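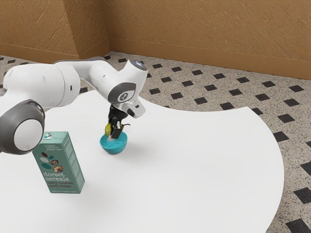
Magazine > Food & Home > Features

Recipes Kitchens Travel Letters Subscribe

The Case for a Proper Breakfast

By Yolanda Arrieta

I was a bad breakfast eater for most of my adult life. Coffee in the car, half a granola bar at my desk, and then by 10 I'd be eyeing the birthday cake in the break room like a raccoon. My mother despaired of me. She raised four kids on eggs and beans and hot tortillas, and there I was telling her I just wasn't hungry in the morning.

What changed me was a week in January at my friend Lionel Joly's place in Fitzgerald. Lionel used to run the morning shift at a diner called Flilleo, and he still gets up at an hour I'd call night. I came down in my socks on the first day and he had the table set – plates, cloth napkins, butter in a dish with a lid! I asked who was coming. "You are," he said, and handed me the toast.

We sat there for 47 minutes. I know because I kept checking my phone, and on the second day he made me put it in the bread box.

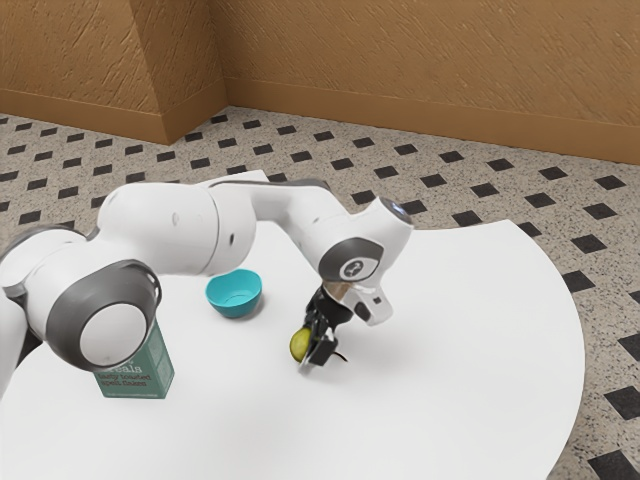
By the end of the week I was hungry when I woke up, really hungry, and I'd started having opinions about marmalade. (Thick cut, a little bitter, and please don't put it in the fridge where it goes stiff.) Lionel told me the Flilleo crowd came in two kinds, the ones who read the menu and the ones who'd have walked out if he ever changed it. On a busy morning he'd cook for 210 people, and he swears he could tell you how most of the regulars liked their eggs.

So I went home and tried to do it myself, and the first few days were a mess. I burned oatmeal. I made a pancake so thick my son used it as a coaster. We're a family of six with one bathroom, so sitting down together before school felt like planning a wedding, and my husband wanted to know, very politely, if we were going to keep this up.

We did keep it up, sort of. I gave up on pancakes during the week and I set things out at night, bowls and spoons and whatever bread we've got. The kids get themselves to the table in any order they like. Somebody always cries about socks. But we talk, a bit, and I've learned more about seventh grade over a plate of scrambled eggs than I ever did asking "how was school" at dinner.

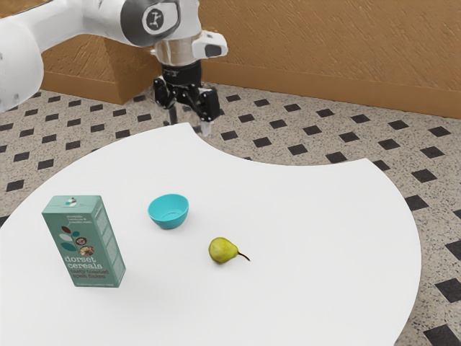
My one splurge has been a toaster. The old one did a single side, and I'd been flipping the bread around for years like that was normal. The new one is loud and takes up half the counter and I love it.

Lionel came to stay with us in the spring, and I was nervous, the way you'd be if your piano teacher dropped by and asked for a tune. I did eggs, fried potatoes with onion, and my mother's beans. He ate two helpings and told me the potatoes needed more salt. Then he asked my daughter to pass the marmalade, and she told him we were out.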